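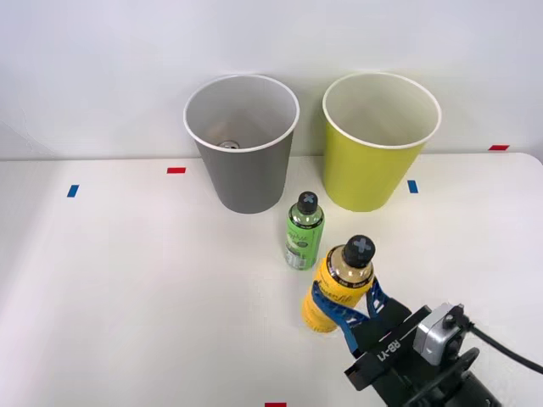
September, cell 2, Rarnside. Continued with the finger pads today. The grip width for the bottles was wrong since the pads were changed, and the upper pad was lifting a little at the corner. I cleaned both fingers with alcohol, glued the pad again with the Hosar adhesive and left it under a clamp for 42 minutes. For the trial I used the yellow bottle, held at the middle of the body, with the green one standing behind it as the neighbour. The blue tape and red tape stay on the table, please do not remove them when wiping.

Cycle counter at start: 1,211. Closing force set to 80 in the Guvix panel (it was 65, I do not know who changed it or when). With 80 the ribbed part of the bottle is not pressed in. Saved as "bottle_mid_b".

Cable behind the wrist camera: has enough slack, but I would like a softer clip. Vanhove part list has one under 338, to order two.

Still open:
- wrist joint, small noise when turning back, only at slow speed
- check pad corner again tomorrow before first run
- paper cups need their own grip width, not started

Stopped at 16:20, arm parked, air closed.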